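Piscombe maple work board

Code: PB-2. Supplied by Vomuno. Stock item, dispatched from the Londoño warehouse.

The Piscombe is a flat maple work surface for sorting, shape matching and small assembly tasks. It is made for schools, therapy rooms and workshops that already use perforated tables and want a plain, pale area on top of them. Small parts do not drop into the table holes while the board is in place, and a coloured block is easier to pick out against blond timber than against a patterned surface.

Construction

Each board is built from solid maple planks glued edge to edge. The planks are chosen for even thickness and not for matching figure, so grain, streaking and tone vary between boards and between planks in the same board. The seams are sanded flush. A fingertip drawn across a seam should find no step. Any board with a step should be returned unused within 9 days of delivery.

The end grain is left square and takes slightly more oil than the face, so it dries a shade darker. The arrises are eased by hand. No veneer, edging tape or filler is used. The standard finish is two coats of clear oil, rubbed back between coats. Boards can be ordered unfinished on request, but these are not held in stock and the returns period does not apply to them.

Fixing

The board can be used loose on any level surface. On a perforated table it is better held at the edges with bolts passed through the table. The bolts sit against the edge of the board and do not pass through it, so no drilling is needed and the board can be turned over when one face is worn. Two bolts along the front edge are enough for light work. For tasks that involve pushing or pressing, add bolts at the back and sides as well.

Tighten by hand, then a quarter turn with a spanner. Overtightening marks the table and does not hold the board any more firmly. Check the bolts monthly where the board is in daily use.
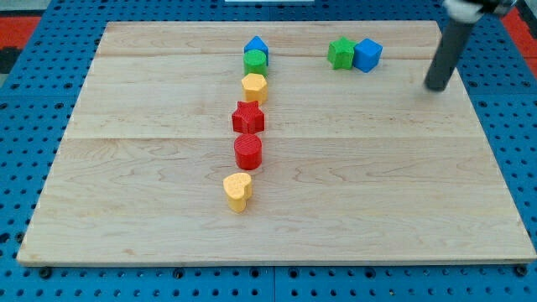 Piscombe board on a blue perforated table, with shape blocks. Table, bolts and blocks not included.

Use with shape blocks

The face is smooth enough for short blocks to be slid as well as lifted. Printed blocks with a textured base can be used on the oiled finish, but grit trapped underneath will scratch it, and both surfaces should be wiped before a session. Plank seams run the full width of the board and are often used as ready-made guide lines for rows or starting positions. Where more exact positions are needed, use low-tack tape and remove it the same day. Pencil can be taken off with a soft rubber. Ink cannot be removed without sanding.

Care

Wipe with a barely damp cloth and dry at once. Do not soak the board or leave it standing in water. Do not use bleach, scouring powder or alcohol wipes. Re-oil both faces every 200 hours of use, or sooner if the surface looks dry. Oiling one face only can cause the board to cup. Light scratches can be sanded out along the grain and the area oiled again. Keep away from radiators and direct sun. Store flat, or upright on a long edge with support along the full length.

Loading

Maximum spread load on a fully supported board: 100 kg. The board is not intended to bridge a gap between two tables and must not be used as a shelf or step. It is not a food preparation surface.

Ordering

Boards are packed singly in card with corner protectors. Orders of more than one board are sent on a pallet and need a delivery point at ground level. Allow the board to rest in the room overnight before fixing. Replacement oil is sold separately under the Cluler name and is the same oil used on new boards.

Related items

Cluler clear board oil
Piscombe maple board, unfinished
Vomuno edge bolts, dark finish
Vomuno low-tack marking tape
Piscombe storage rack, upright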